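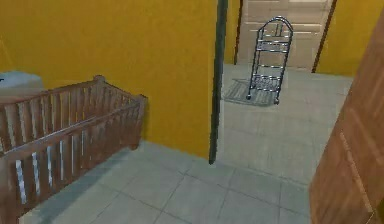

第3号 37ページ

Rania 室内扉データセット データカード

概要
Rania は、シミュレーション住宅内での移動ロボットの扉通過と、通過後の視点推定を評価するためのデータセットである。開き戸で区切られた二つの空間を含む間取りを183件収録し、エピソード数は1,086である。描画と物理計算には Gasimeck を使用した。本カードでは収録内容、生成手順、評価方法、既知の制限を記す。

作成担当
環境設計:Wekesa Mwakyusa
軌道生成:Subira Rashidi
評価コード:Golnar Bahrami
注釈の検査:Afaf Atallah、Brian Athumani

対象とする課題
課題A(通過):開度が不明な扉に接近し、必要であれば開け、台車の外形が戸枠と扉に接触しないまま隣の空間に入る。
課題B(再同定):扉の両側から得た画像の組に対し、同一の扉を写しているかどうかを判定する。
課題C(遮蔽下の開度推定):単一のRGB画像から扉の開度を回帰する。扉がほぼ真横から見える場合も対象に含む。

課題Cは、Akgül ベースラインの誤差が特定の視点に集中していたことを受けて追加した。扉の面が広く見える画像では誤差は小さい。大きな誤差は、扉の面が視線とほぼ平行になる画像と、木目の面が画面の端を大きく占め、扉か家具の側面かを一枚では判別しにくい画像で生じていた。

環境の構成
各間取りは、壁、床、扉、家具の4層からなる。冒頭の図1は黄色の壁とタイル床を共有する間取りの一つで、手前に柵付きのベビーベッド、奥の空間にキャスター付きのワイヤーラックとベージュのパネル扉がある。柵やワイヤー棚のような細い格子状の物体は、深度の欠損を模擬する目的で意図的に多く配置した。格子越しに床や寝具が見える画素は、格子と背後の物体のどちらに属するかを画素単位で記録してある。

壁色と床材は間取り内で統一した。隣り合う空間の色が同じであると、色の差を境界の手がかりとして使えず、課題Bの難度が上がる。初期の版では部屋ごとに壁色を変えていたが、学習済みモデルが壁色だけで側を判定する例が多く、廃止した。

軌道の生成
出発点は扉から離れた床面上で一様に抽出し、目標点は隣の空間に置く。経路は格子探索で求めたのち平滑化する。扉の初期開度は全閉から全開まで連続的に変化させ、蝶番の摩擦はエピソードごとに固定値を割り当てる。レバーハンドルの操作は把持を省略し、所定の距離に達した時点でラッチを解放する簡略モデルとした。したがって、把持の成否に関する評価には使えない。

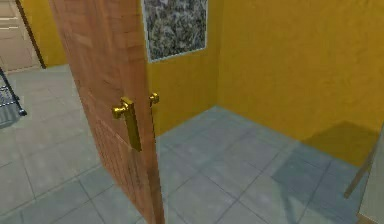 図2 部分的に開いた木製扉とレバーハンドル(レンダリング画像)。

図2の視点は課題Cの難例に相当する。扉はほぼ縁から見えており、面の形状から得られる情報は少ない。注釈では、レバー側の金具と、縁の反対側に見える小さなノブに別々の識別子を付けた。両者の画面上の相対位置は開度推定の補助信号として利用できる。右側の壁から床にかけての影は領域分割の対象外で、壁と床のラベルをそのまま維持する。

注釈の形式
エピソードごとに次の項目を保存する。
rgb:各時刻の画像
depth:各時刻の深度(欠損なし版と欠損模擬版)
seg:物体識別子のマップ
hinge:扉の開度(ラジアン、全閉を0とする)
pose:カメラの位置と姿勢
side:カメラが属する空間の識別子
カメラが戸枠の面をまたぐ時刻では、side の値はカメラの光学中心の位置で決める。

分割
間取り単位で分割し、37件を試験用として学習から除外した。同じ間取りが学習と試験の両方に現れることはない。ただし家具のメッシュは両者で共有しており、未知の家具形状に対する汎化は測れない。検証用の分割は利用者が学習側から作成する。

評価
課題Aは接触なしで目標に到達した割合、課題Bは適合率と再現率、課題Cは開度の平均絶対誤差を報告する。学習を伴う手法では、異なる乱数シードによる3回の実行の平均と標準偏差を示すこと。課題Cについては、全体の値に加え、扉の面と視線のなす角で区切った区間ごとの値も示す。全体の平均だけでは、縁から見た画像での劣化がほぼ隠れる。

主な結果
Akgül ベースラインに金具の識別子を補助教師として加えると、課題Cの誤差は縁から見た区間で減少した。正面に近い区間では差はシード間のばらつきに収まった。金具が画面外にある画像では改善が見られず、誤差の分布も元の手法とほぼ同じであった。課題Aの到達率には、開度推定の改善に見合う変化は現れていない。経路計画側の余裕距離が大きく、推定誤差の一部を吸収しているためと考えている。余裕距離を縮めた条件は未測定である。

既知の制限
・照明は拡散光が中心で、直射光や強い反射を含む条件は少ない。
・壁、扉、木製パネルのテクスチャは解像度が低く、近距離の画像ではぼけが目立つ。実画像へそのまま転用することは推奨しない。
・人物は登場しない。
・引き戸と折れ戸は含まない。
・一部の間取りで、全開にした扉が家具のメッシュとわずかに交差する。該当するエピソードには overlap の印を付けたが、除外はしていない。

変更履歴
12月の更新で side の判定基準を台車中心から光学中心に改めた。旧版の side で学習した課題Bのモデルは、新版の試験結果と直接比較できない。

利用条件
研究目的に限り利用できる。再配布する場合は本カードを同梱し、改変した項目を明記すること。注釈の誤りは Trernura の課題管理ページで、エピソード番号と時刻を添えて報告されたい。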